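The new starter doesn't drink tea

I have packed drinks for a living for longer than I planned to. Mixed cartons, mostly: the customer picks what they want, we pick it off the shelf, and everyone pretends the courier will be gentle with it. In August the bosses at Omilton told us we were getting robots. The slide said "colleagues", and Kwan-ho Chien asked whether they'd be chipping in for the biscuits.

They arrived with a contract from a firm called Postari and a great deal of software called Clikness, which has opinions about my break times. The arms do the sorting and placing. I do what's now called exception handling, meaning I get the ones that went wrong.
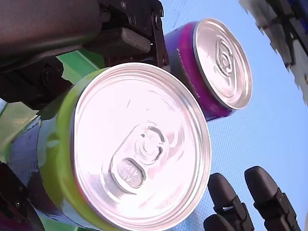 Cans on the blue surface, tabs still shut.

I expected to hate it and I'm a bit annoyed that I don't. My wrists used to ache by lunch and now they don't. I also used to have a rhythm going with Yee-man Mak on the other side of the bench, 290 cartons on a good shift, and we'd sort out her brother's divorce while we were at it. These days she's at the far end on labels, and we wave.

The pay stayed put. So did the headcount, officially, although when Cyprian Lis retired his job didn't get advertised. I asked the supervisor about it and got told it was "being absorbed". I think I know who by.

What has changed most is who gets asked. Sum-yee Tai knew by the sound of a carton whether something had shifted, and people would walk the length of the floor to have her shake one. Now they look at the screen. The screen is usually right. She still shakes them when the supervisor's at lunch, and her colour comes up when she catches one.

We did get training, two hours of it, from a cheerful bloke who kept calling the arm "him". I learnt how to pause a job, how to clear a job and which manager to ring. I-hsuan Fu took proper notes and is now our official Automation Champion, an honour that comes with a lanyard and five extra emails a day.

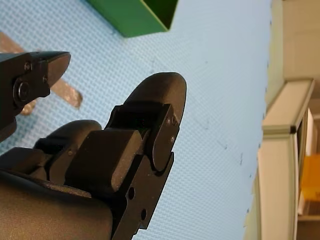 Do you get in trouble for pausing the robot?
Depends who's on. The official line is to pause it any time you're not sure, but every pause goes into a weekly report and I've been asked to explain a few of mine.

Anyway, I've put my name down for the maintenance course. If the thing's going to have my old job I'd like to be the one holding the screwdriver.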